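3.2 Stage dressing and audience recall in televised comeback performances

The second part of the study concerns the relation between the dressing of a television stage and what viewers later remember of the song performed on it. Earlier work by the present authors treated the music video and the broadcast performance as separate texts. Viewers seldom do so. A group that releases a video on one day and appears on a weekly chart programme on the next is usually seen by the same people, often on the same telephone, and the set of the second is read in the light of the first.

The material consists of 1,964 viewer comments left under the broadcast performances of 37 singles. All were promoted by the agencies Plolto and Stelmakh. Comments were read by both authors and sorted according to whether they referred to the song, the dance, the clothing or the set.
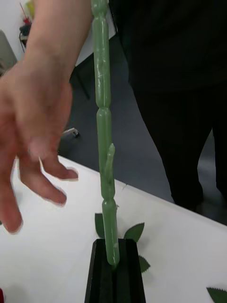 Where the two readers disagreed, the comment was set aside and read again a week later. Skoryk's first reading placed more comments under clothing than Jurić's did, mainly where a viewer had praised a colour without saying what was coloured. Such comments were in the end counted under the set only if a named object appeared in them, such as a tree, a lamp or a flower.

Floral dressing was the most frequent type in the sample and is therefore treated separately from furniture, painted backcloths and screens.

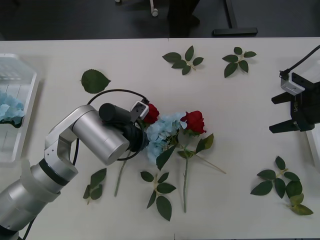

Figure 4. Artificial flowers and loose leaf sprigs on a white tabletop, with two robot arms.

Comments on floral sets were longer than those on screen-based sets and more often quoted a line of the lyric. This was most marked for slow songs. In the case of Devby, a five-member group whose spring single was performed on three programmes with three different sets, viewers quoted the chorus most often under the version with flowers, although that version was the shortest of the three and left out the bridge.

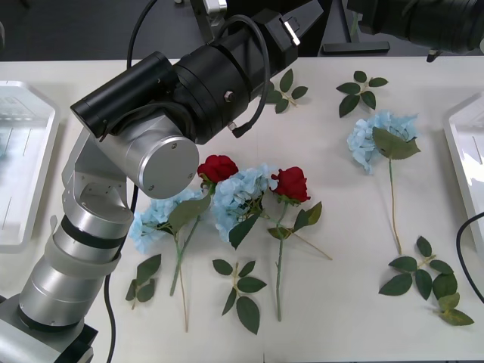 Figure 5. Robot arm with silver segments and black cabling.

It should be noted that the sample favours well-known groups. Performances with fewer than 200 comments were excluded, and this removed nearly all first singles. The results for soloists rest largely on one singer, Farkov, whose followers comment in unusual numbers whatever the staging. The figures for soloists are given in the appendix and are not used in the comparison between types of set.

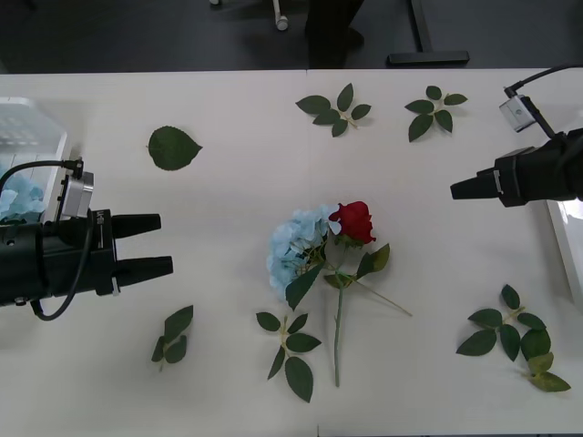

3.3 Interviews with programme staff

Interviews were held with 2 set designers and a floor manager in August. Each was asked how early the agency's video was made available to the programme, and whether its colours were followed on request or by choice.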